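Cubby Shelf
From the household pages, kept by Leidy Henao. Last revised 2024-12-13.

A cubby shelf is an open shelving unit divided into boxes by boards running both ways. I've also heard it called a cube shelf, a pigeonhole shelf and (in my family, for years) "the squares." It has no doors and no drawers, and whatever you put in it stays in plain sight, which I love and my sister Amparo Chambi can't stand!

Most people meet one in a kid's bedroom or an entryway, full of shoes. I'm going to spend most of this article on the other use, the one I care about: keeping fruit and small groceries in it, and going along it with a basket the way you would at a market stall. A tall white one against a white wall suits this very well, and a red apple on it can be spotted from across the room.

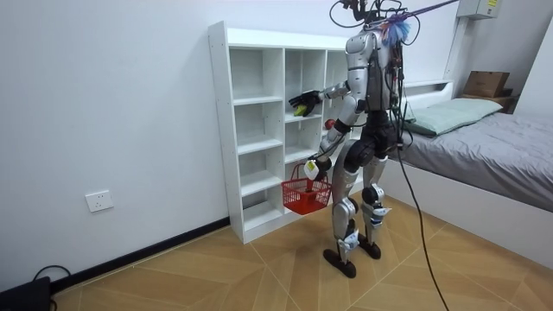 Parts and names
The flat boards are shelves, the upright ones are dividers, and each opening is a cubby (some catalogs say "cell," but I've never heard a living person say it). White laminated board is common and wipes clean with a damp cloth. You'll often find little screw holes dotted over the dividers and back panels. People write to me about covering them, and you can, with stick-on caps, but I stopped bothering a long time ago.

My own unit is a Murau, 29 centimeters deep, and that's plenty for a row of apples with a bowl behind them. The Bimau is deeper and I found myself losing lemons in it. Horácio Serrano swears by his and says I just need longer arms.

Fruit in cubbies
One kind to a cubby is the usual advice, and I'd go further and leave most of the cubbies alone. A single round red fruit sitting toward the back of its own square looks lovely, and you know exactly what you have left.

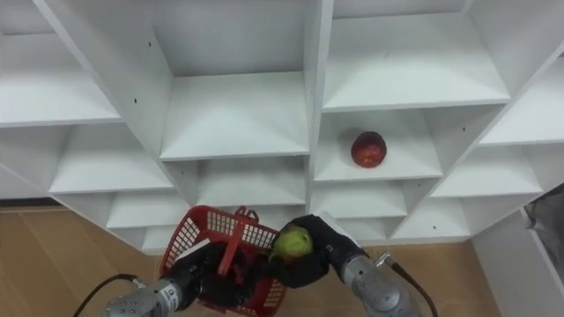
Apples are happy in there for a week or so if the room is cool. Bananas aren't, at least in my house, and they'll hurry everything else along too, so mine live on a hook in the kitchen. In February I move the whole lot away from the radiator wall. Nelly Cusi lines each cubby with a folded dish towel, and it does stop the rolling.

The basket
You want a small one with a handle. I like plastic with a grid or holes in the sides, since you can see in and the crumbs fall out (onto the floor, yes, but a floor is easy to sweep). Hold it right up in front of the cubby you're working on, and take the fruit from the front edge before you reach for anything at the back.
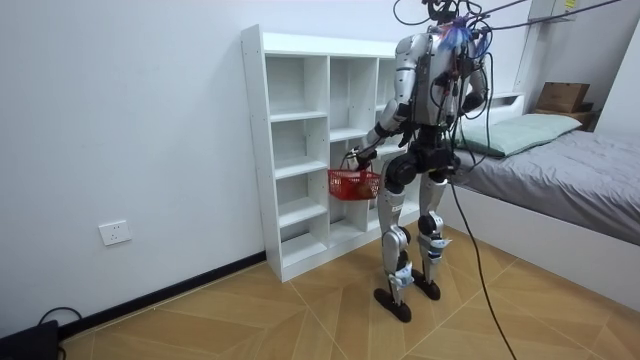 Small red basket with a handle, held in front of a white cubby shelf.

See also
Fruit bowl; Pantry; Shopping basket; Escobar shelf (the corner version)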